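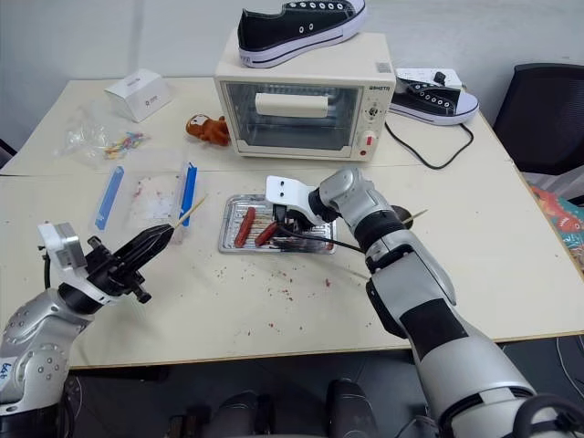 En Groleo llevamos desde agosto grabando demostraciones para un sistema que aprende a preparar comida sencilla, y sigo leyendo planes de proyecto donde la recogida de datos ocupa una línea. Una línea para lo que se lleva casi todas las horas. Creo que es un error de cálculo y también de criterio.

El último recuento que pasó Carolina Amaral daba 1.011 episodios grabados de la tarea de las brochetas. De ellos aprovechamos 798. El resto se descartó por motivos poco interesantes: el operador dudó demasiado, una salchicha rodó fuera de la bandeja, alguien cambió de idea a mitad del gesto. Un palillo de madera es fino, se gira entre los dedos de la pinza y obliga a corregir el ángulo con el otro brazo. Quien no lo ha teleoperado piensa que es fácil.

Mi opinión es que guardamos mal lo que descartamos. Idris Meredith defiende que un episodio torpe enseña torpeza, y en parte tiene razón. Pero una corrección bien hecha, con el palillo torcido y vuelto a colocar, vale más que diez ejecuciones limpias en las que todo estaba ya en su sitio. Si el sistema solo ve mesas ideales, el primer día en una cocina de verdad se quedará parado ante la primera miga.

Por eso tampoco me convence la costumbre de despejar la mesa antes de grabar. En Pesta lo hacían así, con fondo liso y cada objeto sobre su marca, y sus cifras eran buenas mientras nadie moviera la marca. Yo prefiero que haya cosas que no vienen a cuento – un peluche, unas zapatillas, una bolsa arrugada, un cable – y que cambien de sitio entre sesiones. Las migas rojas en la bandeja y en la mesa también son datos.

Queda la cuestión de quién graba. Tenemos 4 operadores y se nota la mano de cada uno. Miyuki Maruyama ensarta despacio y casi nunca repite; Hélder Bastos va rápido y corrige mucho. Se ha propuesto que todos imiten a Miyuki. Yo no lo haría. Pagaría mejor esas horas, anotaría quién grabó cada episodio y dejaría de llamar ruido a la diferencia entre dos personas que saben hacer la tarea.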